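Workshop tips: when the bin moves and the robot does not know it

Posted February 21, 2025, by Henryk Urbańczyk. Filed under Workshop, Fixtures, Safety.

In January we had a small accident at our picking bench. No person was hurt, but one gripper finger was bent and we lost the better part of a week. I promised to write down what we changed after it. A few readers of this page have a robot arm in the workshop now, and many more have a drill press or a router table, and I think that a good half of the tips is useful for them too.

What happened

The arm was taking wooden blocks out of a metal bin and putting them back, again and again. It is a dull task and that is why we gave it to the machine. The bin is clamped to a wooden table. The counter was at 2,008 picks when the finger came down on the sloped wall of the bin and did not stop at once. It pushed, the bin slid, the wall scraped along the finger, and then the controller noticed too much force and stopped everything. Jolanta Krawczyk was sitting at the desk and she pressed the emergency stop also, which was correct, even if the arm was already standing.

We looked first for a mistake in the program. We spent a whole afternoon on this. The program was the same as in the morning. Then Jolanta put her hand on the bin and it moved under her hand. One clamp was so loose that you could turn its screw with two fingers. The bin had been creeping over the table, a little with every touch, and the arm was still going to the place where the bin used to be.

So it was a clamp. I am a little ashamed of this, after so many years of telling apprentices to check their clamps.

Tip 1. Tighten, run, tighten again

A wooden table gives way under a clamp. When you tighten the clamp on fresh wood, the foot presses a small bed for itself, and after the first hour the clamp is not as tight as you left it. Run the machine for 10 minutes, stop it properly, and tighten all the clamps one more time. Do it again after lunch. If you leave the bench overnight, do it in the morning before the power goes on.

Do not use a pipe on the handle of the clamp. You will bend the screw or the edge of the bin, and a bent edge holds worse than a straight one.

Tip 2. Draw a line

Take a sharp pencil and draw along the bottom edge of the bin, directly on the table. When the bin creeps, you will see bare wood between the line and the metal. We check the line at every start. It costs nothing, and with this line we would have seen our problem days before. On a dark table use a white pencil, or put masking tape down and draw on the tape.

Elżbieta Kaczmarczyk prefers two short marks at the corners to a long line. She says that a long line gets dirty and then you believe in the dirt. Both ways are good.

Tip 3. Clamps stop sliding only if they are on more than one side

Two clamps on the same edge are like a hinge. The far side can still turn. Put the clamps on edges that meet at a corner, or on opposite edges if the arm allows it. Before you start, move the arm slowly by hand control over the whole bin, at the lowest height where it works, and look at every handle and every screw end. A clamp that is in the way of the gripper is worse than no clamp.

If you can do it, screw a wooden stop to the table against the side where the robot pushes most. The clamps then have only to hold the bin down, and the stop takes the push.

Tip 4. Look after the cables on the arm

When we examined the arm after the accident, we found also a second thing, which had nothing to do with the bin. One cable tie was cut through and a cable was rubbing against the housing when the wrist turned. It was not broken yet.

Cables that go over a wrist need a free loop. Turn the wrist to its end in one direction, then to its end in the other direction, slowly, and watch the loop the whole time. It should not become straight and it should not be pinched. Then fix it in that form. Soft hook-and-loop straps are kinder to the cable than hard plastic ties. If you must use plastic ties, cut the ends flush, they scratch hands badly.

Thin wires at the gripper are the weak place. They hang low and they are near to the work. Gather them high on the housing if they are long enough for it. Do not make a tight bundle exactly where something bends.

Tip 5. Teach it from a fixed point, and check the point

Our program measured everything from one corner of the bin, but it never went back to look if the corner was there. Now it does. Every 6 hours the arm goes to a place above the corner and stops, and a person looks at it with a small steel pointer in the gripper. If the pointer is not over the scratch we made, we do not continue. There are more elegant methods with a sensor or a camera. For a small workshop the pointer is enough.

Tip 6. Put the force limit lower than you think

Our limit was set for a heavier job, and we had carried it over from there without a thought. For wooden blocks it was far too high. Start low. The machine will stop too often in the first day and everybody will complain. Raise the limit in small steps until the false stops go away, and write the last value on a paper at the bench with the name of the job. When the job changes, take the paper down.

Please do not learn the limit by holding your hand there. I have seen a man do it, in another company, and I still do not like to remember it.

Tip 7. The bin itself

Old sheet-metal bins are good for this kind of work, they are strong and they can be knocked. But look at the inside before you trust them. Rust stains are mostly only ugly. Rust that makes flakes is a different matter, because the flakes go between the fingers of the gripper. Rub with fine steel wool and a little oil, then wipe until the cloth stays clean. Do not leave oil on the floor of the bin, or the blocks will slide away when the finger touches them.

Deburr every cut edge. We used a half-round file and after it a piece of worn sandpaper. Elżbieta has a plaster on her thumb as proof that I forgot one place.

Sloped walls are a help because parts roll back to the middle. They are also what our finger landed on. In the program, keep a forbidden strip along the foot of each slope. We lost the picks that were close to the wall, and for those we now push the block away from the wall first, with the side of the finger.

Tip 8. Before you put a hand in

This one is short and I will not discuss it. Stop the machine. Wait until it stands. Lock it so that another person cannot start it. Then the hand goes in.

After a small stop it is very tempting to lean over and turn one block by hand, as the arm is standing there so quietly. A standing arm can be waiting for a signal. We have now one padlock and one key, and the key is in the pocket of the person who is inside. Edmund Tokarz made a wooden tag for it, so big that you cannot forget it in your trousers.

Tip 9. Write the stop down on the same day

Take a school notebook and a pencil on a string. For each stop: the time, what the arm was doing, what you saw, what you changed. Also the stops which seem silly. When we read back in our notebook after the accident, there were 9 notes in the week before of the kind "missed block, started again." All of them were at the same side of the bin. It was the bin walking away, and we had written it down with our own hands and did not read it.

Read the notebook once a week, with coffee.

The bent finger

We did not straighten it. A finger that was bent one time will bend again in the same place, and you can also not see small cracks. We put a new one and measured all the positions again. Keep one spare finger in a drawer, with its screws in a bag, and write on the bag which wrench it needs.

Questions from readers

Hadiza Idahosa wrote to ask if a rubber mat under the bin would be enough without clamps. I tried it with a mat. It holds well against a slow push and badly against many small knocks, and the bin bounces a little, so the height is never the same. Thin rubber under the foot of the clamp is a better use for it. It protects the wood, but then tighten it one more time than you would without rubber.

Another reader asked if heavy blocks of iron laid around the bin would do. No. They walk too.

We started the bench again with all of this done, first at one quarter of the speed and with Jolanta next to the stop button for the whole first day. 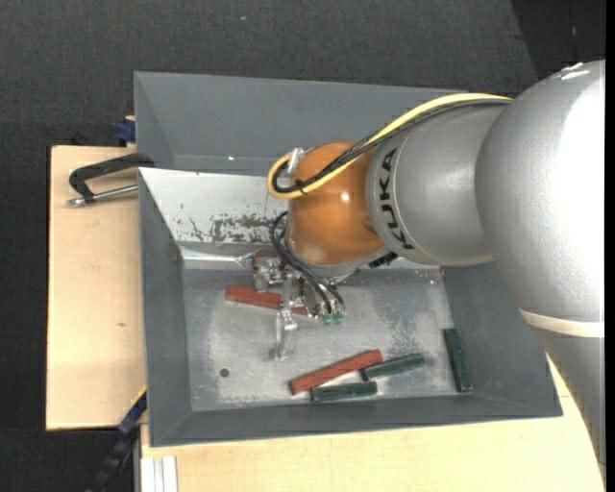 After the first day we went up to half the speed, and there we have stayed. I would like to go faster, but the blocks are in no hurry, and the notebook should first stay quiet for a longer time. If you have a better way to fasten a metal bin to a wooden table without drilling the bin, please write to me. I will try it and put the result on this page under Fixtures.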